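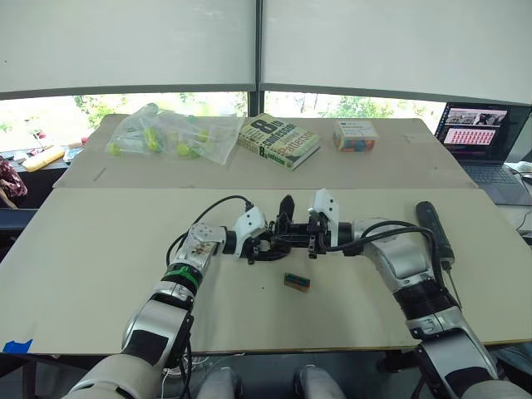
3. Comparing the two grippers

The arms stayed the same all term, so the gripper was the only thing we changed between runs. The first set was the Planik, which has straight parallel fingers. The second was the Marchetti, with black jointed fingers. Both bolt to the same bracket, but the Marchetti needs its cable left with plenty of slack or it pulls at the wrist when the arm turns in.

Each set did the same job: one arm picks up a small block from the board, passes it to the other arm near the middle, and the second arm puts it down. We ran this 16 times with each gripper. Sanaa El Idrissi drove the arms and I wrote down the results.

3.1 Results

The Marchetti finished 13 of its 16 runs. Two of the three failures were dropped blocks during the handover, and in the third the fingertips touched and the controller stopped both arms. The Planik finished nine. Most of its failures came when the block was turned slightly and the straight fingers only caught a corner.

The Planik was quicker to open and close. It was also easier to set up, as the Marchetti had to be zeroed again every time we switched the controller off.

3.2 Problems

The log from the Estasard controller stops at 4,000 lines and then writes over itself. We lost the first four Planik runs this way and had to repeat them. After that we saved the log after each run.

We did not measure grip force. Amos Van Dusen lent us a load cell in January, but it was too wide to fit between the Planik fingers.

3.3 Next steps

Repeat the handover with softer fingertips, and try it with the block starting at an angle every time.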